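4.2 Reunion concerts and the trade in physical recordings

In the previous section we looked at how former backing musicians are named on posters and in programmes. We now turn to a related question, which is how a reunion concert changes the demand for older recordings of the same group. Earlier writing on this subject has mostly followed radio play and ticket prices. Much less is known about small sellers, who send records and discs by post to listeners in other towns, and who often keep the only written trace of this demand.

Our main source is the order book of Lullow, a mail-order shop that deals in second-hand and reissued funk and soul records. The owner allowed us to read all the entries for one October, the month in which the group Semurora played together again after a break of 16 years. The book contains 2382 orders for that month. For every order it gives the title, the format, the price paid and the region of the buyer. The names of buyers were covered before we received the copies, and we did not try to find them.

We divided the orders into those placed before the concert and those placed after it. An order was counted as connected with the reunion if it included at least one recording on which two or more members of Semurora played. This rule is wider than the one used in Section 3, where only records under the name of the group were accepted. We chose the wider rule after reading the first pages of the book. Many buyers did not ask for the well-known albums at all. They asked for side projects, for instrumental versions, and in several cases for records by other singers on which the keyboard player or the drummer had worked as a guest.

The format of the recording is also important for our argument. A download leaves the buyer with a file and a title, while a record or a disc brings with it the sleeve, the notes and the list of players. Several of the listeners we interviewed said that they learned the names of the backing musicians only from such notes. For this reason we treat the delivery and the opening of a parcel as a part of listening, and we asked about it in the interviews. 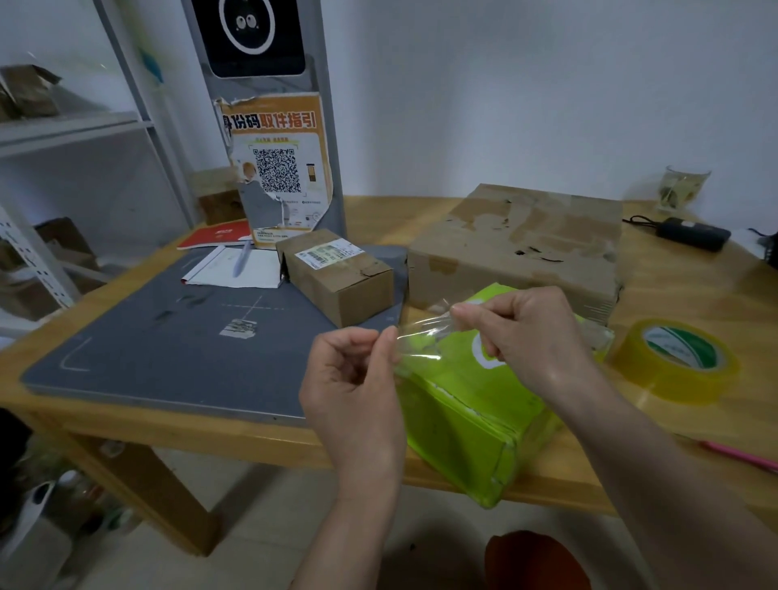 Figure 5. Removing clear film from the top of a green package.

The interviews were carried out by Wulan Wibisono, who also translated those parts that were not in English. The questions were open, and the listeners could speak as long as they wished. One man had ordered the first Semurora single on the night of the concert, although he already owned it. He explained that his old copy was "for playing" and the new one was "for the evening". Another listener had not been at the concert and had no plan to go to one. She wanted to hear the bass player alone, and she was disappointed that the reissue had the bass quieter than on her cassette. We found such remarks about the sound quite often, and we return to them in Section 5.

A second point concerns the place of the single hit. In the press reports on the reunion, one song, "Cliduvmont", was mentioned almost every time, and it closed the concert. In the order book it has a weaker position. The album that contains it was ordered steadily through the whole month, before the concert as well as after it, and we could not see a clear change. The change was in the less known titles. The live album recorded at the Lyimo hall, which had been out of print since 2000 and was available only in used copies, was sold out soon after the concert, and later orders for it were written on a waiting list at the back of the book.

There are some limits to this material. The book shows what was ordered, but it does not show what was played at home, or how many times. It comes from one shop, and the buyers of such a shop are probably more interested in details of recording than the general public. The prices were also not stable during the month, so that a buyer who waited may have decided against a record for this reason only. We compared the book with the shop's printed price list of February 21, 2019, and where the two did not agree we have used the price in the book.

With these limits in mind, we read the orders as a sign that the reunion sent listeners towards the players more than towards the hit. The following section examines whether the same is true for the reissues, where the names of the players were sometimes left out of the new sleeve notes.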